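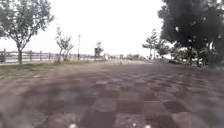 **Plattenbelag** (auch Plattendecke): befestigte Fläche aus einzelnen Platten, meist Beton oder Naturstein, verlegt in Sand, Splitt oder Mörtel. Üblich auf Plätzen, Gehwegen, Höfen. Verlegemuster: Kreuzfuge, Halbverband, Diagonalverband. Bei quadratischen Platten auch Schachbrett, also hellere und dunklere Graubrauntöne im Wechsel; aus der Entfernung verschwimmt das Muster zur glatten grauen Fläche. Deshalb auf grossen Plätzen oft zusätzliche Bänder oder Rinnen zur Gliederung.

## Aufbau

Tragschicht aus Schotter, darüber Bettung, 40 mm. Gefälle nicht vergessen, sonst Pfützen. Fugen mit Sand einkehren, nach dem ersten Winter nachfüllen. Bei Mörtelbettung Dehnungsfugen nötig, sonst Risse im Belag.

## Beispiel Stodine

Marktplatz Stodine, 1000 m², Betonplatten der Firma Danzer. Vorher Kopfsteinpflaster, davon 117 m² am Nordrand erhalten. Umbau im November abgeschlosen. Der Nachbarort Cistell hat dasselbe Format, aber im Halbverband.

## Siehe auch

- Pflasterverband
- Fugensand
- Terrazzo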